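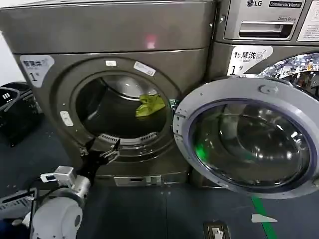

Skusavley Young Readers > Big Questions > Feelings

Why does a new toy stop feeling new?

By Žofie Zelenák
Sat 14 June

Think back to a present you really, really wanted. Perhaps you talked about it at breakfast, and again at tea, and then once more through the bathroom door while somebody was trying to brush their teeth. Then you got it, and for a day or two it was the best thing in the whole world. And a few weeks later? It was probably under the bed with one sock and a bit of old biscuit.

You didn't do anything wrong. It happens to nearly everybody, grown-ups included, and it has a rather long name: hedonic adaptation. "Hedonic" is a word to do with pleasure, and "adaptation" means getting used to something. So all it means is getting used to nice things.

You can feel a small version of it at the swimming pool. When you first climb in, the water makes you squeak. Stay in for a bit and it feels fine, although the water is just as cold as it was before. Your body has stopped making a fuss about it. Feelings can do much the same — the bike is just as shiny, but your mind has stopped shouting "Look, a bike!" every time you open the shed.

Now, that might sound a bit sad, but getting used to things is useful too. If you were as excited about your shoes every morning as you were in the shop, you would never get to school. It helps with unhappy things as well. My niece Iveta moved to Bodthorpe one November and didn't like her new bedroom one bit, because the window was on the wrong side and the pipes gurgled. By spring she had stopped noticing the pipes, and now she says she can't sleep without them (I have stayed in that room, and I can!).

Some pleasures seem to fade more slowly than others. People who study happiness have found that time spent with friends and family often matters a great deal, and so does doing something a little differently now and then. A walk with your grandad isn't quite the same walk twice, especially if he is the sort of grandad who stops to talk to dogs.

Something to try at home

Choose a toy or a game you used to love and put it away in a cupboard for two weeks. Ask a grown-up to remember where it is. When you get it out again, play with it before you do anything else and see how it feels. You could draw a face in a notebook on the first day and another a few days later, and have a look at whether the two faces match.

If you do try it, Jarmila Baláž on our letters page would love to see your drawings, even the smudgy ones.

Shared 636 times | 200 comments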